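Report on a Visit to the Jellaneck Automation Workshop

Members of the Florna Technical Exchange visited the Jellaneck workshop on a Tuesday in January. The party numbered 17 and was received by Wiremu Ashby, who is responsible for the upkeep of the robot cells on the ground floor. The program had been arranged at the request of members who maintain similar equipment and who wished to see how a single cell is prepared for work and kept in order from week to week.

Jellaneck occupies the former Mevurero printworks, and the cells stand where the folding machines once stood. After a short welcome and the usual safety instruction, the party was divided into two groups. The first went to the parts store with the workshop's purchasing staff. The second, whose visit is the main subject of this report, spent the morning with Mr. Ashby at the bin-sorting cell, known in the workshop as McKinnon. The groups changed places at eleven.

Mr. Ashby began with the records. Each cell has a bound book, kept on a shelf nearby, in which every stop, adjustment and replacement part is entered by hand. The McKinnon book showed 3915 completed picks since the fingers were last changed. Members asked whether an electronic record would be more convenient. Mr. Ashby replied that one is kept as well, but that the book is what the staff reach for when something goes wrong, and that both are compared at the end of each month.

The group then moved to the cell itself. The arm is a Franka, mounted on a plate at one side of a slatted metal table, and its working area is covered with cardboard on which three blue bins stand side by side. Light packaged goods are used for the sorting work. Mr. Ashby explained that the arm was to be kept above the bins while he went through the checks made before each session.

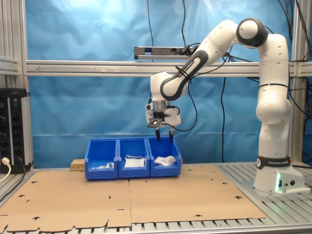
WORKSHOP PRACTICE

The first check concerns the base. The fixing bolts are tested with a torque wrench once a week, and the value is written in the book beside the initials of the person who took it. A member from a packaging plant remarked that his own staff do this monthly. Mr. Ashby said that the weekly interval had been adopted after a period in which the arm repeatedly placed items a little short of the intended point. The fault had first been put down to the software, and two days were spent on it before a loose bolt was found.

The second check concerns the cables. The cable that runs from the wrist beside the forearm received the most attention. It must have enough slack for the wrist to turn fully, yet a loop that hangs too far may catch on a bin. The arm is moved slowly through its widest positions while one person watches the cable and another keeps a hand on the stop button. Any mark on the outer covering is entered in the book, and the cable is replaced at the next planned stop.

Mr. Ashby then turned to the gripper. The black fingers are wiped at the start of each session and inspected for wear at the tips. Thin packets and crumpled bags are, in his experience, the most difficult items in the bins, and worn fingers show first on these. A new pair takes 19 minutes to fit, including the test picks that follow.

Considerable discussion followed on the subject of the bins. They are not fastened down, and their places are checked against a printed plan before work begins. Several members would have preferred fixed stops. Mr. Ashby acknowledged the point but noted that the layout is altered often. The cardboard is treated as a consumable and changed whenever it no longer lies flat.

The sensor bar on the crossbeam behind the table was dealt with more briefly. Its alignment is confirmed whenever the beam has been touched, including during cleaning, and the staff are asked to report even a light knock. Members were shown the checklist for this procedure and copies were distributed.

Lunch was provided in the upstairs meeting room. In the afternoon, members put questions on spare parts, training and the cost of outside service calls. The Exchange has asked for a second session devoted to cable routing, which several members felt had been given too little time. Jellaneck has agreed in principle, and a notice will be sent once a suitable day has been found.

The Exchange thanks Mr. Ashby and his colleagues for their hospitality and for the time they gave to members' questions.

3 comments | 19 shares

Recent items
Notes from the Spring Meeting on Conveyor Maintenance
Visit Report: The Mevurero Packing Hall
Changes to Membership Renewal
Call for Hosts: Workshop Visits

Florna Technical Exchange | Contact the Office | Copyright Florna Technical Exchange, all rights reserved | Back to top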